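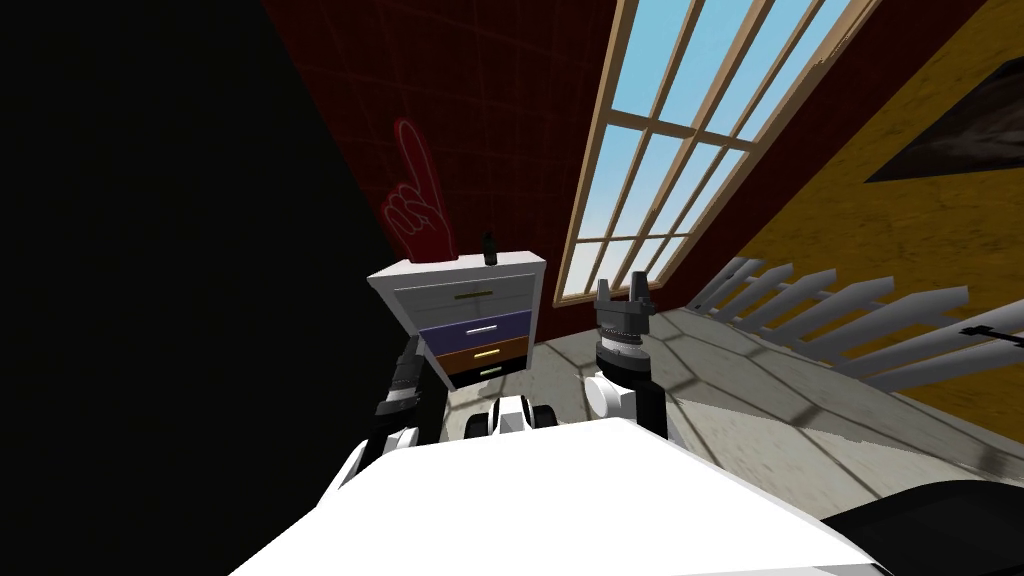

Words: Jasmina Lazarević | Storage & Small Furniture

Prordale chest of drawers, painted fronts

I've wanted to write up the Prordale for ages, and now that mine has been through a full winter of jumpers I finally can! It's a tall, narrow chest made by Jivell, a small workshop that sells most of its furniture unpainted, so you pick a colour for each drawer (or leave the lot plain, but where's the fun in that?).

The runners are the best bit. They glide shut with one finger, even with the bottom drawer stuffed full of jeans, and there's a proper stop so nothing lands on your toes. Handles come off with a single screw. I've swapped mine twice already and will probably do it again before December.

Width 53 cm, height 152 cm. Comes in 2 boxes, and the heavier one really wants two people on the stairs. Wall strap included, please use it.

Paint: Jivell's own water-based eggshell, 4 sample pots with every order. Give it two thin coats and leave the drawers out overnight, mine stuck a little when I rushed them.

Spare handles and runners are sold separately. Ask for Bernardo Paiva in the parts room, mornings only.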